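Cullel Has a New Iced Tea, and I Drove Across Town for It

Okay, tea people, I have news! Cullel, the little bottler I've been going on about ever since I found their lemon verbena at a street fair, is putting out its first cold-brewed barley tea this February, and I got to taste it on Sunday before it goes into the stores. I know February is a funny time to get excited about iced tea (there was frost on my windshield when I left the house), but I drink the stuff all year and I suspect plenty of you do too.

The new line is called Umali and it comes in two flavors, Plain Roast and Pear Ginger. Both are caffeine free, both come in the same squat glass bottle Cullel uses for everything else, and a bottle has 65 calories if you go for the Pear Ginger. The Plain Roast has no sugar in it at all, just barley and water and a pinch of salt.

The tasting was at Rustik, the cafe on the corner by the old feed store, and it was packed by the time I squeezed in. Rhea Marquez, who owns the place, had cleared the pastry case to make room for ice buckets, so if you came in hoping for a cinnamon roll you were out of luck (I was, and I'd been thinking about it the whole drive). She's going to be the first cafe to carry both flavors, starting next week, and she told me she's working on a barley tea float with vanilla ice cream. I would like to be called the minute that's ready, please!

So how does it taste? The Plain Roast is toasty and a little nutty, close to the smell of a bakery early in the morning. My first sip threw me, I'll admit, and then I finished the bottle and went back for another. It doesn't leave that dry feeling in your mouth that black tea can, and I think it would be wonderful with something salty or fried. Pear Ginger is the crowd pleaser. The pear comes first and it's soft and juicy, then the ginger sneaks up and warms the back of your throat. My sister Tegwen Gwilliam, who came along for the ride and normally won't touch anything with ginger in it, took three bottles home. Three!

I got a few minutes with Ruxandra Ardeleanu, who came up with the recipes. She grew up drinking roasted grain drinks at her grandmother's house and has been trying to get one into a bottle for years. The trouble was always the cloudiness. "I made 217 batches," she told me. "My neighbors were very polite about it." The version that finally stuck steeps cold overnight and gets strained through cloth twice. She still likes a bit of sediment at the bottom, so give your bottle a gentle tip before you open it.

She also gave me her favorite way to serve it, which is ice cold next to a plain bowl of rice with pickles and a fried egg. I made exactly that for dinner the same night and I've had it twice since.

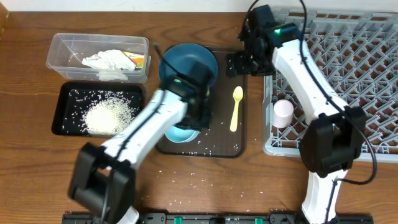
Uncooked white rice on a black tray.

Now, prices. A single bottle is $5, which I know is a splurge for tea. Kristóf Oláh, who handles sales for Cullel, says a mixed case is coming in spring and will bring the cost per bottle down, though he wouldn't give me a number no matter how nicely I asked. For now you can find Umali at Rustik and at the Vuvmont market, in the cold case by the registers. If your store doesn't carry it, ask at the counter, they do take requests.

One more thing, for those of you who wrote in about the lemon verbena: yes, it's coming back! Rowena Enriquez at the Vuvmont market is already keeping a list at the front desk for people who want a bottle set aside. I put my name down for two, and Tegwen made me add one for her.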